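講義資料 > ロボット作業実習 > 第3回 作業規則と記録の作法
08/06/2018 文：エヴァンゲリア・ステファヌ
印刷する | メールで送る

第3回 作業規則と記録の作法
紙めくり作業を題材に

前回の宿題だった停止手順の清書は、返却箱に入れてあります。赤字が多い人は、字が下手だったと思っておいてください。半分くらいは本当にそうです。

今回の主題は規則です。制御の話を期待して来た人には気の毒ですが、制御の話は来週以降いやというほど出てきます。卒業生のアリフ・バルアさんによれば、就職して最初の月に開いたファイルのうち、制御則が書いてあるものは一つもなく、残りは全部手順書だったそうです。

題材には、双腕アームによる製品カタログのページめくりを使います。溶接でも塗装でもなく紙です。受講者の一部は毎年がっかりした顔をしますが、紙は軽く、薄く、曲がり、滑り、しかも一度折れ目がつくと元に戻りません。ワークとして見れば相当に性格が悪い。規則の良し悪しがすぐ表に出るので、教材には向いています。

実習セルの呼び名は Tunholm、記録用のソフトは Dotgate です。以下では断りなく使います。

1. 規則は何のためにあるか

教科書的に言えば、規則の目的は人の安全、設備の保護、結果の再現性です。順番にも意味があります。人が先、設備が次、再現性は最後。締切が近づくと、この順番が下から読まれるようになります。

法令や国際規格との関係も少しだけ触れます。産業用ロボットには労働安全衛生規則の定めがあり、教示や検査に就く人への特別教育が求められます。国際規格では ISO 10218 の系列が出発点になり、人と同じ空間で動かす場合には ISO/TS 15066 を併せて読みます。どれも原文に当たってください。誰かが要約したスライドをさらに要約したものが研究室の共有フォルダに眠っていますが、あれは読み物としては面白いという程度のものです。

そのうえで、実習室のローカル規則があります。現在のところ全部で19項目です。外部規格は「リスクを評価せよ」と言い、ローカル規則は「ケーブルの輪をよけてから始めよ」と言います。抽象度が違うだけで、後者は前者の答案の一部です。リスクアセスメントの表に書いた対策が、朝の作業者の手の動きにまで降りてこないなら、その表は壁紙と変わりません。

よくある誤解を二つ。

協働ロボットだから柵も評価もいらない、という誤解。協働できるかどうかは、アーム単体ではなくハンドもワークも含めた用途全体で評価します。丸っこいアームの先に刃物をつければ、それは丸っこい刃物です。

遅く動かせば安全、という誤解。遅さは確かに助けになりますが、挟み込みは遅くても起こります。紙の端をつまめる指は、人の指の端もつまめます。

2. 始める前の点検

点検表は紙で配ります。電子化の提案は毎年出ますが、点検をしている人の手元に端末を置く場所がないという理由で毎年流れています。机の面積は民主主義より強い。

(1) 非常停止の位置を声に出して確認する。指さしも省略しない。恥ずかしいのは最初の週だけです。

(2) アームの可動範囲に人の体の一部がないことを確認する。「自分の手は自分でわかっている」は確認に含めません。

(3) ハンドの指先を目で見る。固定ねじのゆるみ、指先のすり減り、前の組が貼ったテープの残り。テープは必ず残っています。

(4) ケーブルの這わせ方を見る。双腕の場合はそれぞれの腕について見る。片方が良ければもう片方も良いだろうという推論は、統計的にも倫理的にも支持されません。

(5) ワークの状態を記録する。紙なら、反り、折れ、前回の癖。冊子が重なっているときは、どこまでが対象かを先に決めて書いておく。

(6) 作業面の敷物にしわがないか見る。しわは冊子と一緒に動き、冊子だけが動いたような記録になります。

いちばん飛ばされるのは(4)です。ハンド周辺のカメラ用ケーブルは、姿勢によっては輪になって作業面まで垂れ下がります。初期姿勢でどれほど行儀よく収まっていても、あてになりません。点検は初期姿勢と作業姿勢の両方で行うこと。作業姿勢でケーブルが紙の上を横切るなら、その事実を記録に残し、続けるかどうかは当番の責任者が決めます。操作者が自分で「たぶん大丈夫」と決めないこと。「たぶん大丈夫」は、事故報告書でもっともよく引用される文の一つです。

もう一つ、待機側の腕の扱い。片腕で左ページを押さえている間、もう片方は作業面から離して止めておきます。離しておくとは、触れていないことに加えて、次に動き出したときの最初の経路が紙に向かわないことも含みます。止まっている腕は危険に見えないので、人は平気でその下に手を入れます。待機中の腕も運転中とみなす。これは今日いちばん覚えて帰ってほしい規則です。
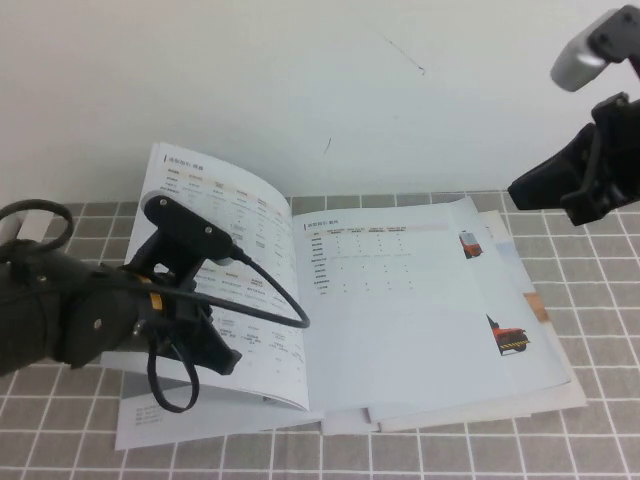 3. 紙に触るときの規則

ここからが本題です。以下の規則は、ウォルター・ロサノさんが現場時代に作った包装ラインの手順を下敷きにしています。本人は「紙は人間より先に疲れる」という名言を残していますが、意味を尋ねると話が長くなるので、各自で解釈してください。

3-1 押さえとめくりを同じ語で書かない

日本語の「押さえる」は便利すぎます。指が紙の面に当たっていても、目的はいくつも考えられます。めくり途中のページが戻らないように支えている。めくるために縁を送っている。たまたま当たっている。一枚の静止画からは、このどれなのか決まらないことが多い。手順書では「支持」「送り」「接触」を使い分け、記録者が迷ったら「接触」と書きます。いちばんつまらない語がいちばん嘘が少ない。

3-2 力の上限は紙の側から決める

アームの仕様書にある力の数字から出発すると、紙はだいたい負けます。まず手で同じ動作をやってみて、折れ目がつく手前がどのあたりかを見ます。それから上限を決め、上限に達したら停止ではなく後退するように組みます。停止だけだと、ハンドは紙を最大の力で押した姿勢のまま、人が来るのを律儀に待ちます。

3-3 一回でめくれなかったときの規則

再試行は2回までとします。それを超えると、紙の縁が丸まって条件そのものが変わり、同じ作業をしているつもりで別の作業の記録が溜まります。再試行の途中で人が紙を直した場合は、そこで記録を切る。直した手が早業であればあるほど、後から見る人には紙がひとりでに平らになったように見えます。超常現象のデータ集を作るのは別の講座の仕事です。

3-4 光沢紙

光沢のある紙は照明を跳ね返し、文字も縁も見えなくなることがあります。照明を動かすときは両腕を止め、動かした後の位置を書き残すこと。「見やすくした」とだけ書いた記録が過去にあり、何がどう見やすくなったのかは永遠の謎です。

3-5 ワークに敬意を払う

カタログは配布物ですから、一冊くらい傷んでもよさそうに思えます。思ってもかまいませんが、書いてはいけません。壊してよいワークと決めたとたん、操作は目に見えて雑になり、その雑さはワークを替えても残ります。

4. 記録の作法：写ったものと触ったもの

Dotgate の記録様式には「視野内の物体」と「操作対象」という二つの欄があります。この区別を最初の週に叩き込まないと、期末に全員で直すことになります。去年は全員で直しました。

手首まわりのカメラは、対象に近く、傾き、よく揺れます。視野には、作業とは関係のないものが堂々と真ん中に入ってきます。倉庫の棚、積まれた段ボール箱、三次元で描かれた作業場の白いアーム。どれも見えていれば「視野内の物体」には書いてよい。しかし「操作対象」に書いてよいのは、その試行で手順書が対象と定めたものだけです。紙めくりの記録に「箱」という操作対象が出てきたら、集計する側は箱をめくる方法について深く考え込むことになります。

具体的な規則を挙げます。

4-1 台数は設備台帳から書く。視野に入ったアームを数えない。描かれたアームまで数えると、実習室の設備は会計上の奇跡を起こします。

4-2 傾きは直さずに書く。手首側の視点では、棚の柱も箱の縁も斜めに走ります。「棚が倒れかけている」と書かない。倒れかけているのはたいていカメラのほうです。上下左右を述べるときは、画面上の方向なのか作業面上の方向なのかを必ず添える。

4-3 読める文字だけを書く。ロゴが途中で切れていたら、途中までしか見えないと書く。ほかの場所に同じロゴが全部見えているなら、そちらの位置を示して書けばよい。頭の中で補完した文字は、本人には印刷されていたように思えるものです。

4-4 自分のハンドも書く。視野の隅に黒い指がいつも入っていると、人はすぐにそれを見なくなります。見なくなった頃に、指が対象を隠していることに気づかない記録が増えます。
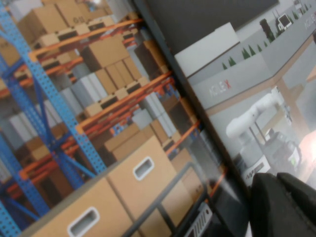 この区別は理屈の上では誰でもわかります。答案にもきれいに書けます。ところが実際の記録となると、人は目立つものから書きます。鮮やかな青、オレンジ、大きな箱。対象の縁や指先の接触点は、たいてい地味な色をしています。色の派手さと情報の重要さの間に相関はないのですが、私たちの目はその件について説明を受けていないらしい。

そこで記入の順番を規則にしました。まず操作対象、次に接触の有無、それから視野内の物体。派手なものは最後に書く。順番を決めただけで記入漏れは減ります。精神論より欄の並び順のほうが効くという、少々さびしい知見です。

接触の有無についても注意があります。カメラから見て指と紙が重なっていることと、指が紙に触れていることは別です。手首側の視点では奥行きがつぶれるので、手前にある指は何にでも触れているように見えます。接触を記録するなら、固定側の視点か力の値で裏を取る。取れなければ「重なり。接触は不明」と書く。「不明」は立派な記入内容です。減点しません。勘で埋めた「接触あり」は減点します。理由は、こちらで見つけるのが大変だからです。

5. 数値を書き写すときの規則

紙めくりの最終段階では、開いたページの表から値を拾い、所定の様式に書き写します。ロボットの実習なのに最後は書き写しかと言われますが、産業界の相当部分は、誰かが表から値を拾って別の表に入れることで回っています。

まず列の取り違え。比較表には似た名前が並びます。BUNKER PRO、BUNKER、BUNKER MINI 2.0。これを「バンカー」と略した記録が提出されたら、その場でお返しします。型名は見出しのとおり、空白も数字も省かずに書くこと。

列の取り違えは、値が似ていると発覚しません。今回使う表で速度の欄を追うと、この三つはどれも 1.5m/s です。つまり速度だけ写している限り、隣の列を見ていても答えは合ってしまう。合っている答えほど検算されません。荷重の欄に来ると 120KG、70KG、25KG と分かれるので、ここで初めてずれが露見します。TRACER は 1.6m/s と 100KG で、速度の差はほんのわずか。ぼけた画像で見れば 5 と 6 の区別など気分次第です。

したがって規則はこうなります。

5-1 列の同定には、列ごとに値の異なる項目を最低一つ使う。速度で列を確かめたつもりにならない。

5-2 一つの欄に二段で書かれた値は、二段のまま写す。電池の欄には 48V60AH と 48V30AH が上下に並ぶ列があります。大きいほうだけ写す人、平均する人がいます。平均した人には、その電池をどこで買うつもりなのか口頭で説明してもらいます。

5-3 横棒は横棒として写す。ゼロと書かない。「なし」とも書かない。該当しないのか、未定なのか、測っていないのか、横棒は何も語っていません。こちらが代わりに語る義理もありません。

5-4 印には解釈をつけない。小さな赤い上向きの矢印があれば、「赤い上向き矢印」と書く。注釈を見つけて意味が確かめられたときだけ、出どころを添えて意味を書く。性能向上の印だろう、値上げの印だろう、と想像するのは休憩時間に。

5-5 原文の言語はそのまま残す。中国語の表なら、まず原文、次に訳。漢字が読めるから訳は要らないという態度は、漢字文化圏の人間に特有の慢心です。同じ字で意味がずれる語は、見た目が親切なぶんだけたちが悪い。

5-6 指で隠れた部分を、前の列の書き方から類推して埋めない。地形に関する行などは列ごとに文言が少しずつ違い、類推がちょうどよく外れるようにできています。隠れているなら「隠れ」と書き、ハンドを退避させた別の時点の画像を探す。

5-7 単位は値と切り離さない。数字だけの列を作って後から単位をつける、という流儀は認めません。後からは来ません。 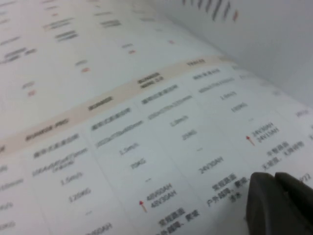
書き写しが終わったら、2人目が独立に読みます。独立に、というのは、一人目の結果を見ないで、という意味です。「どうせ同じだから」と一人目の表を横に置いて確認するのは、確認というより朗読の鑑賞に近い。二人の結果が食い違ったら、多数決をとらずに元の画像に戻ります。そもそも二人で多数決はとれません。

食い違いの記録は消さずに残します。どの欄で人が間違えやすいかがわかると、次の手順書が良くなります。ここを恥と考えて消す班が毎年あり、その班の手順書は毎年同じところで転びます。

6. 規則の変え方

規則は変わるべきものですが、昼休みに変わってはいけません。変更の手続きは次のとおりです。

提案は書面で出す。何に困ったのか、いつの記録でそれがわかるのか、どう変えたいのかを書く。「面倒なので」も理由として受け付けますが、どの手間がどれだけ面倒なのかは書いてもらいます。書いてみると半分は自分で取り下げます。

変更前の版を残す。上書きしない。「最新」「最新2」「最新_本当」という名前のファイルを作った人は、次回の冒頭でその命名規則について発表してください。

試行期間を置く。新しい規則で数組が作業し、古い規則の記録と並べて見る。改善していなければ戻す。戻すことを失敗と呼ばない。

削る提案も歓迎します。規則は増えるときは一瞬で、減るときは誰も名乗り出ません。Nuridance 社との共同実習では、先方の担当のクレメンティーナ・ゲレイロさんがこちらの規則を一読し、「同じことを三度言っている」と指摘してくれました。そのとおりでした。二つ消して、消したことを説明する規則を一つ足しそうになり、どうにか踏みとどまりました。

例外の扱いについて。規則を守ると危険になる場面では、守らずに止めてください。止めることに許可は要りません。再開には許可が要ります。この非対称は意図したものです。逆になっている職場を見かけたら、早めに転職情報を集めるのがよいと思います。

7. 役割分担

一組の編成は操作者、監視者、記録者の3名です。兼任は認めません。操作者は手元を、監視者は腕と人を、記録者は画面と時刻を見ます。三人とも同じ画面を見始めたら、監視者は失格です。面白い画面だったというのは情状になりません。

監視者の仕事は退屈です。何も起こらない間ずっと、何かが起こる用意をしている。退屈に耐えるこつを聞かれますが、ありません。交代してください。組の中で役割を回す順番は、作業前に決めて点検表の下に書いておきます。

記録者は操作者に「今の、うまくいった？」と聞かない。操作者はうまくいったと答えます。様式に書いてある判定条件で判断し、条件で決まらなければ保留とする。保留の件数が多い班を責めることはしません。保留が一件もない班には、少し話を聞きに行きます。

8. 課題

次回までに以下を提出してください。

課題A　第2節の点検項目から一つ選び、それが飛ばされた場合に起こりうることを、人、設備、記録の順に書く。劇的にする必要はありません。火事を起こしたがる人が毎年いますが、紙が少し折れた話のほうが点は高くつきます。

課題B　配布する手首側の画像について、Dotgate の様式で一件分を記入する。操作対象、接触の有無、視野内の物体の順を守ること。不明な欄は不明と書く。

課題C　比較表の書き写し。二人一組で独立に行い、両方の結果と食い違いの一覧を出す。食い違いがなかった場合は、独立に行った経緯を一行添えること。

課題D（任意）　規則を一つ削る提案。採用されたら、提案者の名前を版の履歴に残します。謝礼はありません。

用紙は Bermúdez 棟の実習室入口の棚にあります。提出先も同じ棚の下の段です。上の段に入れると白紙の用紙と一緒に配られ、次の組があなたの答案を参考にすることになります。

参考文献は前回の一覧と同じです。記入例の訳語はアンパロ・ワンカさんに見てもらいました。残っている誤りは私のものなので、見つけたら第6節の手続きに従って書面でどうぞ。

次回は力制御の基礎に入ります。今回使ったカタログをまた使うので、持って帰らないでください。

印刷する | メールで送る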